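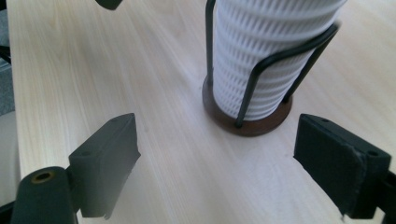
Rellora's new grasp planner learns when to wait

If you've been following along with Rellora (and I know a few of you have, going by my inbox), version two of its grasp planning software came out this June. I spent a long afternoon at the Salstead shop getting walked through it, and I came home with way too many notes.

The short version is that the planner now decides how sure it is before it closes the fingers. The old release picked the best-scoring grasp and went for it, every time, even when the best score was lousy. The new one can say "I don't like any of these" and ask for another look from a slightly different angle. Sounds small! It was most of what people wanted to talk about.

Cups are the team's favorite test right now. A stack of white cups standing in a black wire holder on a round wooden base is a mean little problem for software. The wires are thin, so depth readings tend to skip right over them, and the planner used to think it had free space where there was a wire. The ribbed pattern on the cups causes its own trouble, with all those slanted dimples looking pretty much alike from one row to the next. The tracker would lock onto one row, slip to the row above and report that the stack had moved when it hadn't.

The fix for the slipping is in the perception part. The software now tracks the outline of the stack and the edge of the base together, and only uses the pattern on the cups as a tie-breaker. I asked why they didn't just drop the pattern completely. They tried, and it got worse at telling when the stack was turning in place -- so it stayed in, with a lower weight.

For the wires, they trained a separate small model on 2000 hand-labeled views of thin stuff: racks, hooks, holders, the handle of a paint can. It runs ahead of the planner and marks places the fingers shouldn't go. My favorite part of the demo was the debug view, where you can switch those no-go zones on and off and watch the approach path bend as you do it. I could have played with that for an hour. I kind of did.

Now the numbers, for people who skip to the numbers. The team ran 2000 cup pickups, split evenly, 1000 on the old planner and 1000 on the new one. They counted a pickup as good only if one cup came off the stack and the holder stayed put. I was given the combined total, 1493 good ones, and the breakdown for each version is going in a write-up that wasn't finished when I visited. I'd really like to see it before I get too excited, and I said so. A combined number doesn't tell you which planner did the heavy lifting.

There's a cost, too. Taking a second look takes time, and on easy objects the new planner can be fussy. I watched it ask for another view of a plain box, which got a groan from the back of the room. You can set how picky it is with one slider in the config tool, and there's a plain text file behind the slider if you'd rather edit by hand. I would, but I'm like that.

The first outside user is Merrick, a kitchen supply packer over in Cestusham, which has been on the test build since spring. Their complaint so far is the logs. Every time the planner turns down a grasp it writes out the whole list of candidates, and a busy shift fills up a disk fast. A shorter log format is already in the works, and so is a way to replay one rejected grasp without loading the entire run.

Upgrading from version one means redoing your camera calibration, so set aside a morning for it. Old config files load fine, but the pickiness setting will be missing and defaults to the middle. The release notes have the steps, down near the bottom, under "Other changes."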